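# Red towel keeps shedding, wash it alone or not?

**pulatard_stairs** wrote on 10 Sep 2021:

I have one bright red towel left from a set and I'm tired of dealing with it. It leaves lint on everything. Last load I had it in with two dark shirts and a fleece and I spent the evening with a tape roller. It has been washed maybe a dozen times, so I figured it would have stopped by now.

Do you wash a towel like this alone every time, or is there a way to get it to quit? Also, how are people folding towels? I do thirds the long way and then in half, and mine fall over on the shelf.

---

**Furevel** wrote:

Wash it alone, no softener. Softener coats the loops and makes the lint worse. I'd do two cycles back to back and then dry it on medium and clean the lint screen halfway through.

As for the fold, half, half again, then thirds. Put the folded edge facing out.

---

**calthorpe_lane** wrote:

Running a whole machine for one towel is a waste of water. Put it in with other towels and keep the clothes out. The lint goes towel to towel and you'll never notice it.

---

**Furevel** wrote:

You'll notice it when the other towels are white and this one is bright red.

---

**calthorpe_lane** wrote:

Then wash it with dark towels. I have 3 dark ones and they go in together every week. No trouble.

---

**Rizal Liem** wrote:

I handle linens for a small guest house, so I go through a lot of these. Red ones are the worst for color and they shed longer than most. Cold water, and don't pack the drum. If the machine is stuffed, the lint has nowhere to go and settles back on the load.

Shake each towel out hard before it goes in the dryer. Outside if you can.

On folding, I don't agree with half and half again. On a thick towel that makes a lump in one corner and the stack leans. Lay it down flat, pull the corners out until the creases are gone, then bring the long sides in to the middle. After that fold it in thirds. It sits flat on a shelf.

---

**pulatard_stairs** wrote:

Thanks. My shelf is narrow, so the long sides to the middle might work. What do you lay it on? My table is too small for a bath towel.

---

**govindasamy_k** wrote:

Bed.

---

**Furevel** wrote:

Bed is too soft. You pull one corner and the whole blanket comes with it. I use the top of the dryer and let the towel hang over the front.

---

**Rizal Liem** wrote:

Any hard surface where you can get the whole thing down. A floor is fine if it's clean. Sweep first. Terry cloth picks up every crumb there is, and then you're folding the crumbs into a clean towel and putting them on the shelf.

The part most people skip is the end that's still folded under. You pull two corners and it looks flat from where you're standing, and the far end is doubled over. Fold it like that and the stack will lean no matter which method you picked.
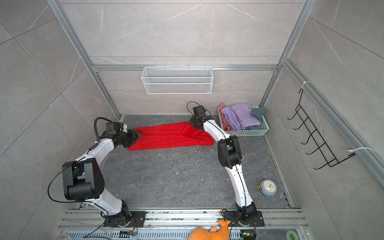
Get the creases out of the middle before you bring any edge in. Work from the center toward the corners with a flat hand. It takes a few seconds longer per towel and you don't have to do it over.

Clothes stay in the basket until the towels are done. I take towels first because they need the most room, then shirts, then small things. Use a basket with holes in the sides if you have one. If something went in a little damp it gets some air.

---

**calthorpe_lane** wrote:

I do it the other way around. Clothes first, because they wrinkle if they sit. A towel can wait until tomorrow and look the same.

---

**Rizal Liem** wrote:

Fair point if you have dress shirts in there. Most of what I fold is towels and T-shirts.

---

**govindasamy_k** wrote:

Clothes first for me too. Purple cotton top I own looks like a paper bag if I leave it piled up overnight.

---

**Furevel** wrote:

Still going with half, half, thirds. My towels are thin and they don't lean. I can see it being different with the heavy ones.

---

**pulatard_stairs** wrote:

Washed it by itself on cold, shook it off the back steps, and dried it on medium. There was a thick pad of red on the screen, so it isn't finished shedding. I'll do one more alone and then try it with dark towels.

Tried the long sides to the middle on the kitchen floor after sweeping. It fits the shelf with a little room at the front. I'll post again in October if it's still getting on the shirts.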